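Against the Permanently Clear Desk

The clear desk rule has spread from offices, where it had a purpose, into homes, where it mostly does not. In an office the rule protects documents and lets a second person sit down at the same place the next morning. At home there is usually one user and no second shift. The rule is kept anyway, and its cost is paid in setup time.

I work at a white table in front of a row of windows. For two years I cleared it every evening: papers into a drawer, pens into a cup, cable coiled and put away, everything wiped. Each morning I reversed the procedure. When I finally measured the reversal with a kitchen timer it averaged just under eight minutes, and the greater part of that was looking for the sheet I had been writing on the previous afternoon. The search could have been avoided by leaving the sheet where it was.

My argument is limited. A work table should be cleared of things that belong to finished work and left alone in respect of things that belong to unfinished work. Both the tidy and the untidy tend to apply a single treatment to the whole surface. The tidy clear it all. The untidy keep it all, and after a month the finished work buries the current work, with the same result as the drawer.

Thomas Caruso, with whom I shared a workshop for several years, holds the opposite view and has put it to me in writing more than once. His position is that the decision about what is finished is itself work, that people are bad at it when tired, and that a rule requiring no judgment will be followed more often than one that does. He is right about the tiredness. I have put away live papers at nine in the evening and kept dead ones for a week. But the error rate of a judgment has to be compared with the error rate of the rule, and the rule is wrong every single day that a job runs past one sitting.

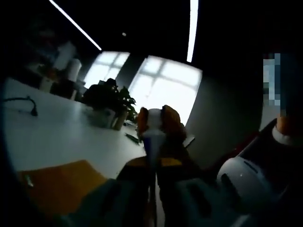
The folder is the unit that makes the distinction workable. One job, one folder, and the folder stays on the table for as long as the job is open. I use strong colors for this, orange or yellow, for the plain reason that a white table hides white paper and a gray folder disappears in poor light. The folder goes at the front, near the hand. When the job closes, the folder leaves the table that same day. A pen lying on top of it is not clutter. It marks the job as the one to be picked up first, and it costs nothing to maintain.

Cables are a separate matter. The usual advice is to hide them, and a small industry sells trays, clips and sleeves for the purpose. I bought a cable tray from Ganance and removed it after a few weeks. The tray did what it was sold to do, and each time I needed the charging lead I was under the table on my knees. A lead that is used daily should end on the surface, close to an edge, with its plug in reach. A lead that is used monthly should not be on the table at all. The tray treats both alike, and so suits neither.

I would keep one plant. The case for it is practical. A desk facing windows has a strip at the back where glare makes reading uncomfortable and where anything flat gets forgotten. A pot with broad leaves occupies that strip with something that can use the light. It also blocks part of the low sun, at least in the months when the low sun is a nuisance. Two plants begin to compete with the paper for space, and watering them becomes a hazard. I lost the top page of a lease to a second pot.

Boxes are harder to defend. A box at the back of a table is nearly always an undecided item: a return that has not been posted, a purchase not yet unpacked. I allow one, with a time limit. On Sunday it is opened, posted or taken to the hall. Guido Sanna, who read a draft of this, objected that his box holds reference cards and is in daily use. Then it is a card index, and it should lose its lid.

Furniture makers have not helped. The Flernov desk, which is well made otherwise, offers 80 centimeters of depth and then gives up the back third to a raised shelf. The shelf is meant for a lamp and ornaments. In practice it collects mail. A plain flat top of the same depth gives the user the whole surface and leaves the zoning to be done by habit, and habit can be changed without a screwdriver. My own top is 33 millimeters thick and has no features of any kind. I have not missed one.

There is a fair objection from people who eat at the table where they work. For them the surface really does have a second shift, and it has to be cleared. I would still avoid the drawer. A shallow tray, 50 centimeters wide or a little less, will take the open folder, the pen and the current notes in the order they lie, and can be lifted to a sideboard and lifted back. The arrangement survives the meal. Caruso uses such a tray, I should add, and describes it as clearing the desk.

What I am asking for is a change in the question put at the end of the day. The common one is whether the table looks finished. A better one is whether the first ten minutes of tomorrow can begin without a search. On some evenings the answer requires putting away nearly everything. On most, in my case, it requires moving one folder, emptying a mug and switching off the lamp.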